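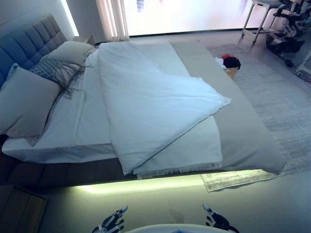 Bed with padded headboard and fringed cushion.

Gravness Respite House: progress report to the Clindar Fund
25 February 2019

Dear Darragh Buckley,

It was lovely to have you on the phone last month, and I'm sorry these pages have taken me a little longer than promised. The house has been full nearly every night since July, and we've now given families 346 nights of respite against the 285 we put in our application. Many came from well out past Gallatent, and one mum told us she slept till ten and then cried into her toast!

Your grant has paid for the overnight carer, the new ramp and most of the linen. We did go over on laundry — $512 more than budgeted — as shorter stays mean many more changes of sheets than I had allowed for. I've moved that across from the travel line, which was underspent, and I hope you'll be comfortable with it.
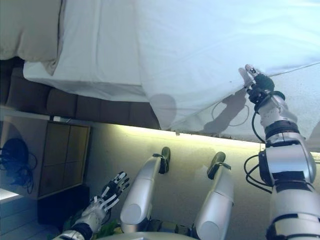
Still to come

The garden path is the one piece of work running behind. Our builder has been held up on another job, and he now hopes to start once the ground has dried out a bit. We'd also like to talk with you about a second overnight carer, as there are families on the waiting list whose kids need two people to lift them. I'll send the costings separately, with the carers' rosters.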